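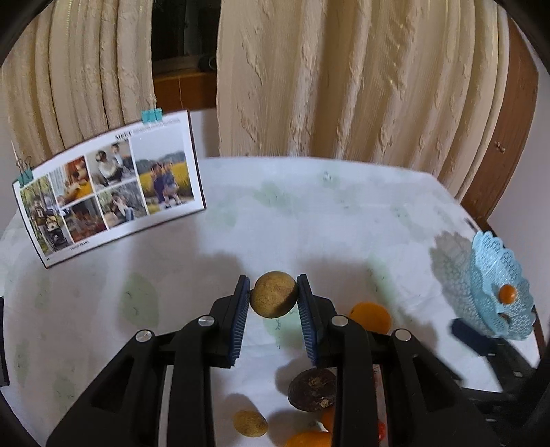
Hand-held gripper, build gallery

I came into this project not believing in it, and I should say up front that I'm maybe halfway converted. The pitch was a gripper you hold in your own hand, with two fingers and no arm behind it, made out of black plastic parts and a pile of hardware. My objection was simple. I already own a hand. It's attached, it has five fingers, and it didn't need 400 hours of argument on the workshop bench.

Éabha Cullinane, who drew most of the linkage, thinks I'm being difficult. The captions are mine, so she doesn't get a vote.

1. The fruit table

Dried fruit in the fingers, round and light brown, held between the two ribbed pads. I had bet on foam blocks for this, since everybody's gripper looks brilliant with a foam block in it. A dried fruit is hard, close to round and a bit different every time, so I'll count it as a fair object. What I won't do is count one good grip as a result. A grip is a grip. I want to see the same fruit go into the blue basket over and over before I get excited.

2. About the pads

The ribbed rubber is the part I complained about least. The first set was smooth and I hated it - anything curved squirted out sideways like a bar of soap. Ribs are an old trick and I trust old tricks. I'm less sure how the rubber will look in June, after a few months of dust and kitchen grease. My guess is we'll be gluing on new ones.

3. The arms

Look at the slots cut through the outer arms. Éabha says they save weight. I say they also save plastic, and they give the arm a place to flex when you squeeze hard. We printed one solid pair to settle it and the solid pair felt clumsy, so she won that round. I still don't love the flex.

4. The joints

Round silver caps over the upper pivots. Very smart looking. Underneath is an ordinary pin in an ordinary hole, and the hole is where all our trouble has been. Too tight and the fingers stick, too loose and the tips wander. The version we call Pivero is number three, and it's the first one I didn't want to take apart again the same evening.

5. What we spent

We're at $208, against the $140 we planned. Most of the overrun is filament from parts that went straight in the scrap bin, plus screws bought twice in the wrong length. People who post a parts list with a suspiciously round total have left out their mistakes. Ours are in there.

6. Still open

The tips don't meet squarely when fully closed, so thin things are a gamble. The handle is comfortable for Éabha and too narrow for me. And I've yet to hear a good answer on how any of this carries over to a motor, which was supposed to be the point. She has a plan on paper - it has 167 lines in it and I've read up to the part about cable routing.

Updated January 19, 2026. Drawings go up once the pivot holes stop changing size.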